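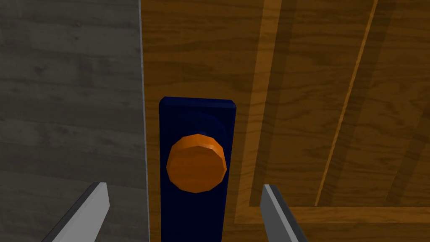 Our door policy fails in simulation for a reason I did not expect, and I spent most of this week on it. I will write it down here in pieces, maybe it helps someone who also trains on rendered doors. The task is simple to say: reach the knob, close the fingers, turn, pull. The wrist view at the moment before the final approach looks good to a human eye. The orange knob stands out well from the navy backplate, and the two fingers are open below it, one on each side of the plate. Still the policy goes wrong from this kind of pose much more often than from poses further back.

**2/** First, the setup. The simulator is our own build of Gonau, with the planner from Stasiv for the free-space part. The last part is a learned policy, which runs on the wrist view only. No depth, no door pose given to it. Over 1,000 episodes in the evaluation set, every door with a random texture, hinge side and knob height.

**3/** My first guess was the textures. The wood grain on some doors is strong, and I thought the encoder is confused by it. So I replaced all textures with flat gray and ran again. Almost no change. I was a little disappointed, because I already had a nice explanation prepared.

**4/** The second guess was the handoff. Stasiv gives a path to a pre-grasp pose and then the policy takes control. I logged the pose error at the handoff moment and it was small and boring. Napaporn Limsakul asked me if I log the commanded pose or the measured pose. I logged the commanded one. Please always check this before you write "small and boring" in your notes.

**5/** With the measured pose, a clear pattern came. The hand arrives low. The orientation is fine, left and right are fine, but along the door it is below the knob. The policy then must go up before it goes forward, and in the demonstrations this almost never happens. All the demonstrations approach straight.

**6/** So what did the policy learn for this case? It goes forward. The fingertips touch the backplate or the wood under the knob, the contact force grows, and the episode ends by our force limit. In the log it was called "grasp timeout", because I wrote the label for the force limit in the wrong branch two years ago. Fixed now.

**7/** Why low? The controller. Our impedance gains in simulation were copied from the hardware config, but gravity compensation in Gonau was using the mass of the old gripper. The arm sags a little. On long paths the integral term has time to remove it, on short paths it has not. This also explains why only the close starts were bad — I had believed it was something about vision at close range.

**8/** Zakhar Pylypenko found the mass in the robot description file in maybe five minutes, after I looked for it one full day in the controller code. I was reading the right file all the time, but the wrong version of it. The loader takes the cached one if the date is newer.

**9/** We made 2 changes. The loader now compares a hash of the file and not the date. And the handoff waits until the measured pose is inside the tolerance, with a limit of 30 control steps. If it is still outside, the planner is called again from the measured pose.

**10/** I also want the policy itself to be less fragile, as the real arm will always have some offset. So I am adding demonstrations which start low, high and to the side of the knob, with the correction at the beginning. The scripted expert does them without problem, it knows the knob pose. We have 1,014 new ones rendered so far. The training is running on Fleka over the weekend.

**11/** One open question for people who do this longer than me. Do you add the offset only in the start pose, or do you also push the arm in the middle of the motion? I tried the second in March for drawers, and the expert made very sharp corrections which the policy then copied everywhere, also when nothing pushed it. Maybe I should filter the expert output, but then the actions are late.

**12/** The pose logger (commanded and measured side by side, with the handoff marked) is merged in the Wavarbridge tools repo, in the same folder as the episode viewer. It needs the new log format, old logs will open but the measured column stays empty. If you try it and the time axis looks shifted, please write to me, I have seen this once and could not repeat it.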